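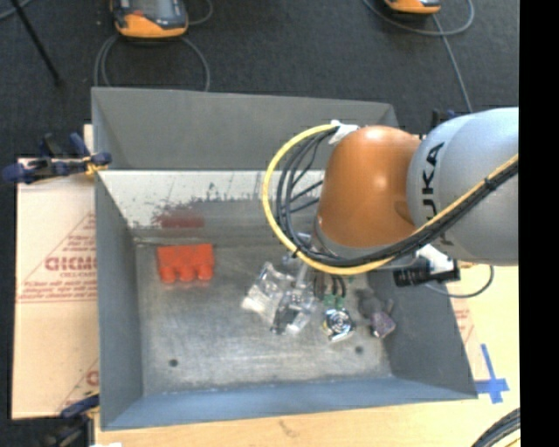
Nuster bin station at Zillgate, with the arm over a mixed bin.

Nuster Bin Picking Station – Demonstration Visits

Item 222
Available for: visit, short rental, purchase
Location for visits: Miltard demonstration hall, Zillgate
Session length: 70 minutes
Visiting day: Tuesday, morning and afternoon sessions

Overview

The Nuster station picks mixed parts out of an open-top bin. It is sold as a package of gripper, controller software, mounting hardware and setup. The arm is bought separately or supplied by the customer. The station in the photo is built around a KUKA arm, and the bin under it is sheet metal with flared sides.

Most customers who ask about Nuster want to see it run before they talk about price. Visits take place at Zillgate every Tuesday in the months we are open for demonstrations. January is for maintenance and there are no visits then.

What happens during a visit

Sessions start at 9:30 a.m. and 1:30 p.m. Please arrive ten minutes early to sign in and collect safety glasses.

The first part is a short talk at the station with the arm stopped. The operator explains how the bin is mounted, where the arm can and can't reach, and how the cables are routed. Visitors can come up to the table during this part.

The arm then runs on our own parts. We use a mixture on purpose: bright solid blocks, shiny metal, crinkled clear plastic, small dark pieces. Clear plastic is the hardest of these for the software. It reflects the lights and the metal behind it, and the edges are difficult to find. Expect to see missed picks. The operator does not step in unless the arm stops, and the pick log stays up on the screen for the whole run.

After that the arm runs on your parts, if you brought any. This is the part most people come for, so it gets the most time. The last ten minutes are for questions.

Bringing your own parts

You can bring one box of parts. They should be clean and free of oil. Each part must weigh no more than 500 grams. We can't accept glass, anything with an exposed blade, or live batteries.

Send us photos of the parts a week ahead. Phone photos are fine. If we think a part won't work with the standard fingers we will tell you before you travel, and we may ask to have a sample mailed to us.

Parts go back with you at the end of the session. Small scratches are possible, both from the fingers and from the bottom of the bin, so don't bring your only prototype.

Bins

The demonstration bin is clamped at the rim. We keep it this way for visits because a clamped bin can be swapped for a customer's own bin between sessions. In a production installation the bin sits in a bolted frame, or on a cart with a docking plate.

A bare metal bin is a difficult background. The bottom gets scuffed and stained with use, and a scratch in the metal can look like the edge of a part. We leave the bin worn. Several visitors have asked for a matte liner, and one is available as an option. It helps with silver parts and makes little difference with clear ones.

Flared walls help the fingers get at parts lying near the sides. A part pushed right up against a straight wall or into a corner is still a common cause of a missed pick. The software can be set to nudge such a part toward the middle before trying again. Ask the operator to turn this on and off during your session if you want to compare.

Results from recent sessions

We keep the pick logs from visits and use them to adjust the software. Over the last season the station logged 1,005 picks on parts brought in by visitors. The log counts an attempt as a pick only when the part is lifted clear of the rim and released at the drop point. Parts that slipped on the way out were entered as misses.

The parts that gave the most trouble were thin clear packaging, loose springs that hooked into each other, and flat washers lying on bare metal. Molded plastic parts in solid colors gave the least trouble. If your product is close to one of the difficult types, please say so when you book. We can plan the session around it and have a second set of fingers ready.

A printed summary of your own session is sent within the week. It lists each attempt, the result and the time taken. We don't share it with other customers.

What is in the package

Nuster gripper with one set of fingers
Controller with software installed
Cable set, ties and strain relief
Rim clamps for test bins
Two days of setup at your site
One day of operator training

Not included: robot arm, table or base, guarding, bins, matte liner, extra fingers, travel costs outside our delivery area.

Notes on the cables

Visitors often ask about the cables, so a few words here. On the demonstration station they run along the outside of the arm, held with tape and ties, and some slack is left at the joint so they don't pull when the arm turns. This makes it quick to change a gripper between sessions. It is not how we deliver a finished station. Customer stations have a sleeve from the base to the gripper, and the strain relief is fixed with screws.

If you already own an arm with internal cabling, tell us the model and year. We can usually use it, but the connector at the wrist may need an adapter – there is a charge for that and it adds two weeks to delivery.

Safety during visits

Stay behind the floor line while the arm is moving.
Closed shoes are required. Long hair must be tied back.
The operator holds the stop control. Do not touch anything on the table unless asked.
Children under 14 cannot attend.
Video is allowed during your own session. Please ask before filming other visitors.

Renting the station

Short rental is open to companies that have attended a visit. The rental station comes with the arm and table and is set up by one of our technicians. The minimum period is two weeks. You need a level floor, a standard power supply and a clear area that can be guarded on all sides. We do a site check by video call before we confirm.

Rental is mostly used for trials with larger batches than we can handle in a session. One current renter, Preda, is running returned goods through it to find out which items can be sorted by machine and which have to stay with people. They attended two Tuesday sessions first, with different items each time.

Part of the rental fee can be taken off the purchase price. The amount depends on the period and is written into the rental agreement.

Booking a visit

Visits are free. Groups are limited to six people, and we take one company per session so that you can bring parts without another firm watching. Morning sessions fill up first.

To book, send the following to the demonstration desk at Miltard:

Company name and number of visitors
First and second choice of session
Photos and weights of the parts you plan to bring
The arm you use now, if any
Any access needs

Panagiotis Halilović handles bookings and runs most of the sessions. He will reply with a confirmation and directions. The hall is on the ground floor with parking at the rear, and heavy boxes can be unloaded at the side door.

If you need to cancel, let us know by noon on the Monday before and we will offer the session to the waiting list. Parts mailed ahead will be returned at our cost.

Related items

Spare fingers for Nuster, wide and narrow
Matte bin liner
Docking plate for bin carts
Wrist adapter, made to order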